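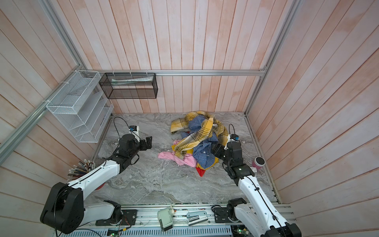
2 min read

Home | Guides | Poll Worker Corner | Forms | Contact

Search guides... Go

Section 4: Setting Up the Check-In Table

This section covers the Gallton poll book and its printer. Allow more time than you think. The doors open on schedule whether the printer is speaking to you or not.

1. Break the seal on the poll book case and write its number on the opening sheet. Legibly, please – we have seen your sevens.

2. Plug in the poll book and wait for the green light.

3. Enter the precinct code. Brondimness is 105 and Cerska is 263. Swapping them will greet every voter as a stranger.

4. Load the ballot slip roll, shiny side out. A full roll prints some 300 slips.

Caution: Do not print a test slip after the doors open. It counts as a voter, and you will spend the evening looking for one.
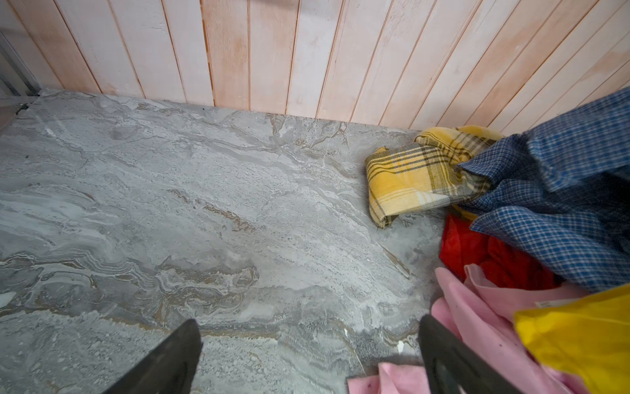

5. Compare the registered voter total on the screen with the one on your paper list. If they differ, call the county desk before checking anyone in.

6. Have 2 workers sign the opening sheet. They must be different people.

Note: Voters who registered late are on the supplemental list in the back pocket of the binder. Look there before handing out a provisional ballot.

Comments

Torbjørn Eide, 25/04/2018
Step 4 was wrong in the January copy. Shiny side in gets you blank slips and a line out the door.

dufour_precinct
What if the light stays amber?

gran_at_the_polls
Amber means it's charging. Give it ten minutes and a stern look.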